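The night we lost slot two

So I should say up front that I was the one holding the pendant. Everybody at Skinholm is very nice about it now, but I was, and I'd had a cheese sandwich in the other hand until maybe a minute before, and I'm telling you so you don't have to hear it from Kristof Kramer, who tells it better and adds a pickle.

We refurbish office computers. They come in on pallets from banks and insurance offices and school districts, they get wiped and cleaned and given more memory, and they go out again to people who don't need anything fancy. The order that summer was for Plarnatville, the whole school district, 933 towers, every one of them getting new memory before the first week of August. It was July and the air conditioning on our side of the building had opinions.

The arm did the memory. We called it Fatside, after the first thing anyone ever said about it, which was Riet Boersma yelling "fat side down!" at the screen when it was learning which way a module goes. (The notch isn't in the middle, so one side is longer. The fat side. You'd be amazed how many grown adults get it backward.) By that July it hardly ever got it backward. I loved that arm. I used to say good morning to it, and I don't say good morning to my own brother.

What Fatside did was come down over the open case, line up on the slot, and push until it felt the module seat. There's a little give and then a stop, and the force reading jumps, and it lets go. That was the whole trick! You push, you feel the jump, you let go. And if it pushed past the limit without feeling a jump, it was supposed to quit and beep at me.

Well. Around tower 600 the beeping got bad. Every third or fourth case it would stop and sulk, and I'd go over and press the module in with my thumb, and it would be fine. Wuyts, the outfit that sold us the gripper, said over the phone that old slots get stiff and we could raise the limit a notch. So Ward Dijkstra raised it a notch. And then on the evening shift it started beeping again, and Ward had gone home, and I knew where the setting was.

You see where this is going. I raised it another notch. Then, a little before nine, one more.

For an hour it was beautiful. No beeps! I sat on my stool and watched it go down and up, down and up, and I ate my sandwich and thought about how I'd tell everyone in the morning that I'd caught us up by 15 towers all by myself.

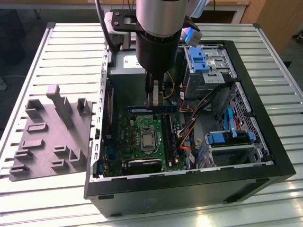
Lingyun Liao told me later that you can hear a board crack if you know what to listen for, a sort of dry tick, and that I had probably heard it plenty and taken it for a latch. I said I'd heard nothing but latches all night. Exactly, Lingyun said.

The one I couldn't mistake for a latch was the last one. The arm went down, and it kept going down, very slowly, the way you lean on a suitcase. The whole case rocked. I put down what was left of the sandwich and grabbed the pendant, and for one long stupid second I looked for the pause button, the polite one, when my hand was right on top of the big red one. Then I hit the big red one.

It stopped with a clunk and just stood there with its head in the computer. I could hear the fan in the ceiling. I remember I said "hey, buddy," out loud, like it was a dog that had eaten something.

Now the part I'm ashamed of isn't the setting. It's that my first thought was to put my hand in there. The module was jammed crooked in slot two, I could see the end sticking up, and I thought, I'll just wiggle it free, get the arm running again, and no one has to know. I had two fingers over the edge of the case before I remembered that joints under load can let go when you fiddle with them, and that I'd sat through that exact lecture from Davoud Ahmadpour twice, the second time because I'd fallen asleep in the first.

So I took my fingers back and I called Davoud at home. He picked up on the sixth ring. He asked if I was hurt, and I said no, and he asked if I had touched anything, and I said almost, and he was quiet for a bit and then told me to go stand by the vending machine until he got there. So I did. I bought pretzels. I couldn't eat them.

He came in wearing slippers. He backed the arm off a hair at a time, with me standing well away on the other side of the line, and then he took the gripper off and turned it over under the bench lamp and made a noise through his nose. One of the fingertip pads had slipped. It had been creeping for days, probably, so that Fatside was picking up every module with a tiny tilt and trying to shove it in at an angle. The slots weren't stiff at all. Every one of those beeps had been the arm telling me it couldn't get the thing in straight, and I'd kept answering by telling it to push harder.

I asked how much force it had been allowed, in the end, and he told me, and I went and bought a soda too.

We pulled every tower from that shift and tested them on the floor until the sun came up, him in his slippers and me in my socks because by then my feet hurt. Some were fine. Some weren't, and I wrote those up myself, in my own handwriting, with my own name on the line where it says operator. Plarnatville got their computers a week late. The school people were decent about it, though someone over there did ask whether the robot was all right, and I was weirdly touched.

The limit has a password now, and I don't have it and I haven't asked. When it beeps, I stop the arm and hold a straightedge up to the pads before I do anything else, even if there's a truck waiting. Ward says I overdo it.

I still tell it good morning. Last week it beeped at me while I was in the middle of saying it, and I went and got the straightedge.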